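Mollico linen library opens its doors with 1,835 pieces to borrow

3rd February

Planning a wedding, a wake or a big backyard birthday in Mollico just got a whole lot cheaper. The town's new linen library is open in the old Gokum Street bakery, and it has 1,835 tablecloths, sheets, napkins and tea towels ready to lend to anyone with a local address!

The idea came from Titilayo Oyelaran, who spent last winter ringing hire companies for her sister's engagement party and couldn't believe the quotes. She put a note up at the shops asking whether people had spare linen in the cupboard. They certainly did.

"I thought I'd get a couple of boxes," she said. "By June I couldn't park in my own garage. People brought damask from their nan's glory box, flat sheets still in the packet, the lot. It's gorgeous stuff and it was all sitting in the dark."

Yearly membership is $20, and members can take home as much as they need for up to a week. Borrowers wash what they use at home, but ironing is optional (hooray). Anything with a stain that won't shift goes to the mending table at the back, where Chidubem Odukoya runs a free session every fortnight on darning, patching and dyeing. 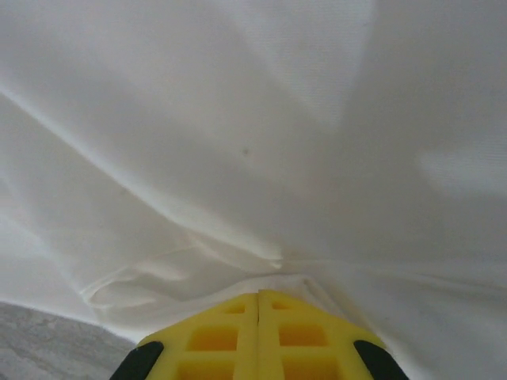
2 min read

Odukoya learned to sew from his uncle, a tailor, and he is a big believer in the plain white cotton sheet. A good one with a close weave will do for a trestle table, a photo backdrop or a kids' puppet theatre, he says, and it can be boiled, bleached and dyed again and again. His first group turned worn singles into drawstring bags for the greengrocer's on the corner, and the colours are brilliant.

Word is getting around. The library already has 49 members, and the neighbouring town of Asside has asked to borrow long cloths for its harvest lunch, which is set to feed more than 2,525 people over two sittings.

Double and queen flat sheets are still wanted, along with round tablecloths of any colour. Drop them at the side door during opening hours, clean and folded. The next mending session has a few spots left, and beginners are very welcome.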